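**Promley N5 wifi extender, my notes after fitting one upstairs** (thread)

1/ A few people asked how I got on with the Promley N5 wifi extender, so I'm putting it all in one thread. Written July 17, 2020, on the firmware it shipped with plus the one update since.

2/ The house is a brick terrace with the router by the front door. The back bedroom is my office and it used to get one bar on a good day. Calls dropped, and the printer vanished from the network whenever it felt like it.

3/ The N5 plugs straight into a wall socket. It has one Ethernet port on the underside, a WPS button on the side and three lights on the front. No aerials sticking out. It covers most of a double socket, so plan for losing the other half.

4/ Setup by WPS didn't work for me. The light blinked amber for two minutes and gave up. I tried it three times, once with the extender in the same room as the router.

5/ Setup by browser worked first time. Join the network called Promley_Setup, open the address printed on the back label, pick your own wifi from the list, type the password, wait for the restart.

6/ It will suggest adding _EXT to the end of your network name. I left that on for the first week so I could tell which box I was connected to. After that I gave both the same name and the laptop moves between them by itself, mostly.

7/ "Mostly" because my old phone hangs on to the router until the signal is nearly gone. Turning its wifi off and on fixes it. The newer phone and the laptop both switch without being told.

8/ Placement matters more than anything in the settings. I first put it in the office, where I wanted the signal. Wrong place. It can only repeat what it receives, and in there it received very little.

9/ It now sits on the landing, halfway up. The signal light is green there and amber anywhere further back. Ten minutes of moving it from socket to socket did more than an evening of fiddling with channels.

10/ Channels: the router was on auto and kept hopping. I fixed it to channel 1 and the extender followed. Next door seem to be on 11. Fewer dropouts since.

11/ Security. It supports WPA2 and copies whatever your router uses. The admin page password is "admin" out of the box and it doesn't force you to change it. Change it. The option is under System, then Account, and it's easy to miss.

12/ Firmware: mine arrived on build 364 and the current one is 410. The automatic check told me I was up to date when I wasn't. I downloaded the file from the support page and loaded it by hand, over a cable. Took five minutes.

13/ The update wiped my settings. The release notes don't mention that. Write down your network name and password before you start.

14/ Afroza Fakir asked whether the Ethernet port can be used to feed it from the router by cable. Yes, there's an access point mode. It's a much better way to run it if you can get a cable upstairs. I can't without lifting boards, so I use the port for the printer instead.

15/ The printer has stayed on the network ever since, which for me was half the point of buying it.

16/ Gerardo Talavera has the Nonilance equivalent and says its WPS worked straight away, but that it runs hot. The N5 gets warm to the touch and no more. I've left it on day and night.

17/ Power saving mode: it dims the lights and drops the radio to a lower power when nothing is connected. The first device to join in the morning takes a few seconds longer. I've kept it on. 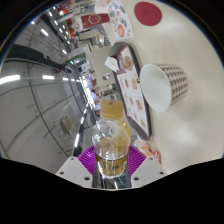

18/ Guest network next, as Erlinda Navarro wanted to know. The extender doesn't carry it. If your router has a guest network, visitors can use that downstairs, but upstairs they'll only see the main one.

19/ There is a schedule setting that turns the wifi off overnight. It ignores the clock change, going by a comment on the support forum. I haven't tested that.

20/ The paper guide is one folded sheet and covers WPS only. The full manual is a PDF on the support page and is decent – page 10 has the list of what each light colour means, and that's the page worth printing.

21/ Things I'd still like: a gigabit port (this one is 100Mb), a proper off switch, and an update checker that checks for updates.

22/ If you're on a fast line and want full speed at the back of the house, I'd look at a mesh kit or run a cable. For email, calls and a printer, the N5 does the job and I'm keeping mine.

23/ Analyn Samonte is trying hers in a garden office with a metal door. I'll add her results under this post when she sends them.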